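Muswood Opens Its Workshop in Malta for a Hands-On Robot Day

MALTA – We did it! After months of saying "we really should let people in here," we at Muswood finally opened our workshop doors in March, and I'm still a little hoarse from all the talking. Up to 400 people came through over the day, which is a lot for a place where we normally argue over the one good parking spot.

The star was Lencho, our two-armed tabletop robot. If you've followed us for a while you know Lencho as the thing we keep promising to show you (sorry about that). Well, now a whole lot of you have met it up close, and a few of you even asked if it does dishes. Not yet!

We ran 2 demonstrations, one at 10 a.m. and one after lunch, both built around the kind of small jobs people do at a table without thinking. Picking up a box. Moving a bottle. Getting a good hold on something smooth and light without squashing it or shoving it off the edge. It sounds easy until you watch a machine work through it, and I loved seeing the kids in the front row lean in every time the fingers closed.

Lencho runs on Aneck, our own control software, and we put the new version on it the night before. Yes, the night before – our engineers have forgiven me, I think. Aneck plans for both hands together, so one can steady an object while the other shifts its grip. We've logged 606 practice sessions with it so far and we're adding more every week.

My favorite part was the open table time in the afternoon, when visitors could stand close by and ask anything they liked. Lots of questions about the hands, lots about the cables, and one very long and very good one about what happens if the power goes out. 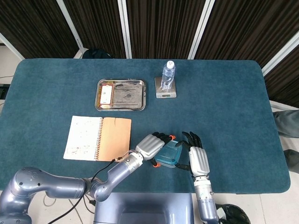
Lencho with both hands at a teal plastic box at the Muswood workshop in Malta.

So what's next? We're planning another open day before the end of the year, with more seating and a lot more coffee – we ran out by 11 a.m. and I heard about it all day. Schools and clubs that would like a visit of their own can already get in touch through the contact form on the Muswood website. Groups are welcome at no charge, and a visit takes two hours.

Thank you to everyone who came. The lost and found box is at the front desk, and there's a really nice blue umbrella in it.

About Muswood
Muswood builds two-armed robots and the Aneck control software at its workshop in Malta.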